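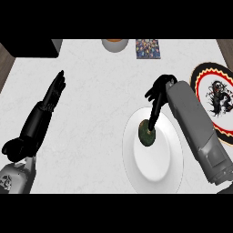
Clodura sim, plate task: right hand's extended finger on the green piece, left hand parked.

Ticket: episodes saving with the finger stuck to the food
Opened by Ha-rang Seok, Monday

Hi all! So I've been recording demos for the plate task in the marble table world, and 7 of my 32 episodes from this morning got thrown out by the checker. It says "contact never released" on every one. I swear I'm lifting my hand at the end (my shoulder says so too), but the log keeps the right index finger in contact right up to the last step.

Tried so far: restarted the sim, redid the glove calibration, swapped the white plate for a fresh copy. Same thing after all of it. Left hand looks fine, no contacts logged on that side.
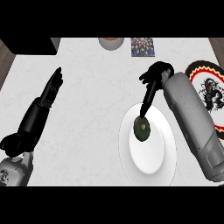

Do I have to re-record the rejected episodes from scratch?
Hang on to them for now, the raw glove data is saved separately and we can replay it once the contact setting is fixed.

Update, 2:40 pm: Mingxuan found that the release threshold got changed in the last Taltness build, so a tiny leftover force still counts as touching. I put the old value back and ran 2 short tests, and both passed, yay! Replaying the rejected batch next. Leaving this open until Rutilio has checked the labels.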